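Odolix Fruit Sorting - fault subset

README

Welcome! These are the episodes where our fruit sorting went wrong, pulled out of the main Odolix set and kept together. We learned more from this folder than from months of clean runs, so we're very glad to share it.

What went wrong

In May the gripper began closing too far on bananas. The Clamberg driver was meant to stop at the force limit, but after a dropped message it kept the last target and went on squeezing. Apples tripped the limit early enough that we missed the fault for ages - bananas gave us no such help.

Contents

600 episodes, 18 of them marked as faults
wrist camera video, joint states, finger width and motor current
fault_notes.txt, with the start time of each fault

Wrist camera views, bananas on the speckled grey surface and in the grip: 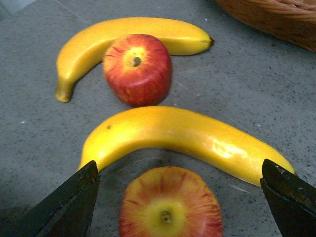
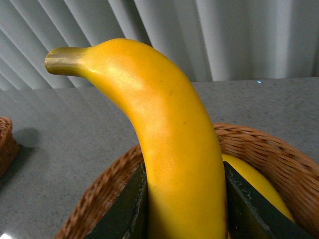 Labels

Each fault episode has one of these tags: overclose, late_stop or lost_message. An episode tagged lost_message may look perfectly fine on video, so please check the current trace too. It's the best bit of the whole set!

Known problems

Finger width drifts in long sessions. Five fault episodes have no current trace at all, and we left them in because the video is still useful. Clocks were synced with Mivton, and the gap between video and joint data can reach 10 ms.

Safety

Don't replay the fault episodes on a real arm. The commands are the raw ones, bad targets included. The fixed driver is in the Nwachukwu branch, and it opens the fingers if messages stop.

If you find a fault we failed to tag, open an issue with the episode number - we'd love to see it.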